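The rug I still haven't bought

I have been shopping for a hallway runner since September and I'm starting to think the whole category is a con.

It started with a website telling me that a narrow hall is a "missed opportunity." Is it? I walk down mine to get to the bathroom. But I read the thing to the end, and then I read 22 reviews of a runner by Orlandini, which costs $200 and which every reviewer called a game changer. Several of them hadn't had it delivered yet.

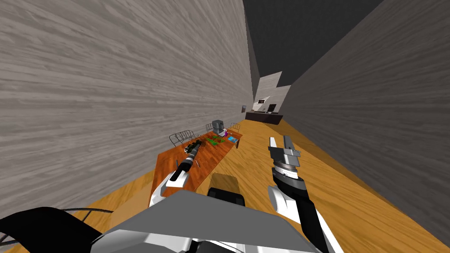
Gray walls, orange-brown floor, dark ceiling.

The Parker store in Nollside had a cheaper one called the Dullel. The salesman told me it would "pull the eye along." My eye gets to the end of the hall fine without help. He also said it was stain resistant, so I asked which stains, and he went off to check and came back with a brochure for a different rug.

Then there's the star rating. The Dullel has 2,504 reviews online, and I read a few pages of them before noticing that a lot were for a bath mat. Same maker, same score, apparently the same thing.

I did take home 2 samples, both the size of a slice of bread. One sheds. The other smells like a new car. They're on the floor by the front door now, and I keep stepping over them on my way to work.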